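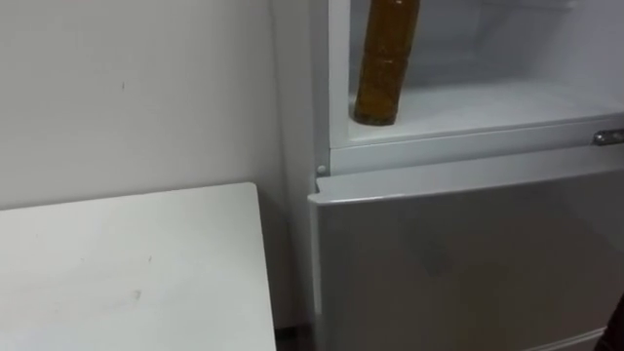
Ticket 164: right arm stalls on the high reach
Opened 7 October 2019, Prosham shared workshop

Hi all, me again, sorry! The humanoid does its low moves beautifully but the reach to bottle height keeps stopping dead. The shoulder gets most of the way up, the Fluvex driver throws fault 19 and the whole arm goes limp until I power cycle. It's been doing this on and off since June, only now it's nearly every go.

Tried so far: new shoulder connector, slower speed limit, old firmware back on (build 1857, the one Siqueira liked). The slower speed helped a bit, I think, but not enough to call it a fix.

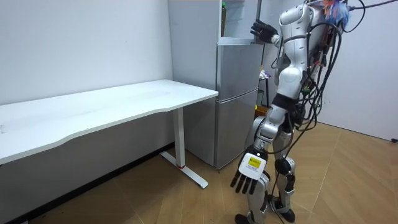 Yao-tsung Lam reckons the fault is a voltage dip and I'm coming round to it, but I'd like to rule out the wiring first. That bundle down the back has grown every time we've added something, and with one arm up by the cabinet over the fridge I do wonder if the loops round the hip are tugging on the shoulder feed. Going to re-route it with more slack and try again.

Update: re-routed, 6 reaches, one fault. Better! Leaving this open till I've had a meter on the supply. Has anyone still got the long leads from Plelach?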